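Search this site
Enter keyword or question

Print this page | E-mail this page

White laminate desk top bowing in the middle – add a rail or replace the top?

Asked by Dulce Medrano, July 2020

I have a white work table made from a Brusell top on two Rollell trestles. The top is 2154 mm long and hollow core, with solid edges only. After two years of use it sags 6 mm at the center, measured with a string pulled tight from end to end. The trestles stand almost at the ends. The load is a monitor, a small printer and whatever I happen to be working on, 33 kg in all.

Can the sag be taken out, or is the top finished? I would like to keep it if possible, as the surface is still clean. I do not want a center leg because my chair goes there.

3 answers

Answer 1 (marked helpful by 14 readers)

Move the trestles first. Deflection under an even load goes up with the fourth power of the span, so small changes matter. If you bring each trestle in 250 mm from where it is now, the clear span drops by 500 mm and the overhanging ends pull slightly against the sag. Do not go much further in than that, or the table will tip when someone leans on a corner.

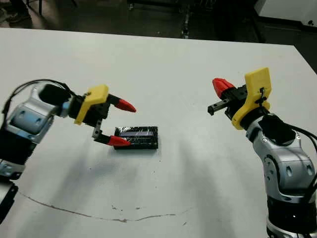
After that, fit a stiffener underneath. A steel angle, 40 x 40 x 4 mm, running lengthwise near the back edge is enough for most desks. The difficulty with a hollow core top is fastening. The skin is 3 mm fiberboard over paper honeycomb and a wood screw will pull straight out of it. Either fasten into the solid edge strip, if the strip is wide enough, or bond the angle along its full length with construction adhesive.

Procedure: turn the top face down on blankets, put the weights on the middle until the sag is gone, scuff the underside with 120 grit, wipe it, glue, clamp, leave 48 hours. Expect to recover most of the 6 mm. Some will stay. The paper core takes a set and does not come all the way back.

Answer 2

Just flip it over. I did this with a Zakaria top and it flattened out by itself in a few months. The underside was not as nice but I put a mat on it.

Answer 3

Flipping only works if both faces are finished the same, and the trestle holes will then be on top. Check before you lift it.

If the top does have to be replaced, get a solid particleboard core at 28 mm or thicker, and still use a rail. Particleboard creeps under constant load as well, only slower. My Flotora top is 28 mm with one steel angle and shows 1 mm of sag since January of last year. It is heavy – plan on two people to carry it.

Was this page useful? 109 readers said yes.

Comments

tk_benchwork: Does the angle need to be steel? I have aluminum here.

Answer 1 author: Aluminum has a third of the stiffness for the same section. Go deeper, 60 mm on the vertical leg, and it will do.

Dulce Medrano: Moved the trestles in and the sag is down to 4 mm. Steel angle ordered.

pell: what adhesive

Print this page | E-mail this page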